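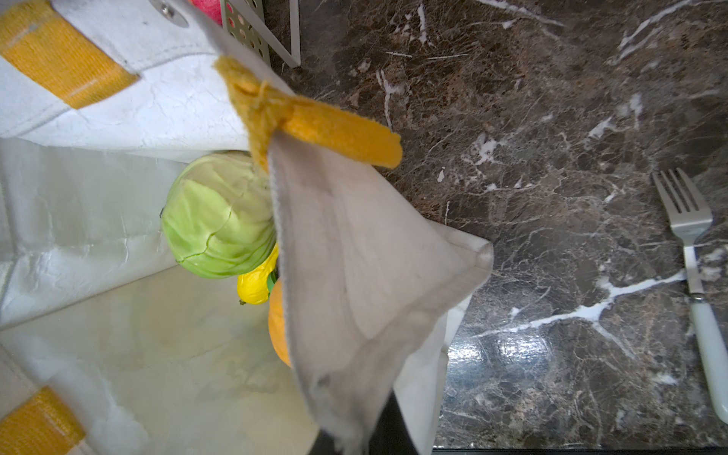

A white shopping bag with mustard-yellow straps, with a green cabbage inside, on a dark brown marble countertop.

About Trnka

Trnka makes bags for carrying food home. The company was founded in Wovodside, in a former upholstery shop, and the workroom remains at the same address. Our customers are households, market stalls, cooking schools and independent grocers who want a bag that can be used every week and repaired when a seam gives way.

Our History

The first Trnka bag was sewn for a produce stand that had asked for something sturdier than paper. The original order was for 60 bags. The stand owner returned most of them after one season with notes pinned to the handles, and those notes led to wider straps and a second row of stitching along the base. The present pattern is the seventh. A sample of each earlier version is kept in the workroom and is used in training new sewing staff.

In our fourth year the company took over the cutting tables and patterns of Juvatberg, a neighboring maker of tool rolls and aprons. Several Juvatberg employees joined us at that time, and the apron line continues in small quantities under its old name.

Our Products

The Plorix range is our principal line of grocery bags. It is offered in 4 sizes, from a small bag for bread and herbs to a large bag intended for whole cabbages, squash and other bulky vegetables. Customers may order any size with long or short straps. Replacement straps are sold separately and may be sewn on at home or in our workroom.

We ask that bags be emptied fully after each use and left open overnight before they are folded. Loose soil should be brushed out once it has dried. Bags should not be placed in a tumble dryer.

Repairs

Trnka accepts its own bags for repair regardless of age. Items may be brought to the front counter or sent by mail with a short note describing the damage. Each bag must be clean on arrival. Straps, snaps and seams are repaired at a fixed charge, which is posted at the counter and printed on the order form. The repair desk closes for two weeks each July, when the sewing machines are serviced.

Wholesale and School Orders

Orders of up to 2000 bags can be accepted from stores and schools. Fabric swatches and a sample bag are available on request. Inquiries should state the size, the strap length and the delivery address.

Page last reviewed 2026-01-12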